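Kirnivside Botanical Wallcovering

Product reference 522
4 shares | 0 comments

Kirnivside is a printed wallcovering for domestic and light institutional use. It is supplied by Kováčik from the Clirnville works and has been in the standard range since November 2024. The design was drawn by Shoshana Delacroix, who also prepared the colour separations.

The covering is a paste-the-wall product on a non-woven base. Adhesive is applied to the wall and the dry length is hung directly from the roll. No soaking time is required. Walls should be sound, clean and fully dry before work begins, and new plaster should be sealed with a suitable primer. Strong colours beneath the covering should be painted out in white, as the ground of the print is pale and may allow a dark surface to show through.

Lengths are matched at the edge by a straight repeat. Purchasers are advised to order all rolls for one room together and to check that the batch numbers agree. Kováčik cannot guarantee an exact match between batches -- small differences in shade are normal in printed goods.

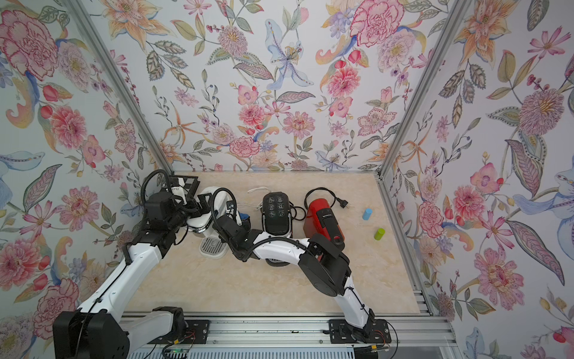
Peonies, lilies and irises on a white ground, with a marble-patterned surface below.

The pattern is dense and is hung most often on a single wall or in a small room. Where it is carried round an internal corner, the length should be cut to leave a narrow overlap and the next length hung to a fresh plumb line. The covering should not be folded round a corner in one full width.

Marks may be removed with a soft, damp cloth. Abrasive pads, bleach and solvent cleaners should not be used. The product is not intended for shower enclosures or for walls subject to standing water.

Sample sheets are issued free of charge from the Jokovby showroom, with a limit of 8 per customer. Full rolls may be returned within the stated period if unopened and in their original wrapping. Part rolls and cut lengths cannot be accepted.

Trade enquiries, including orders for schools and care homes, should be addressed to Botond Bodnár at the Clirnville office, extension 203, quoting the product reference.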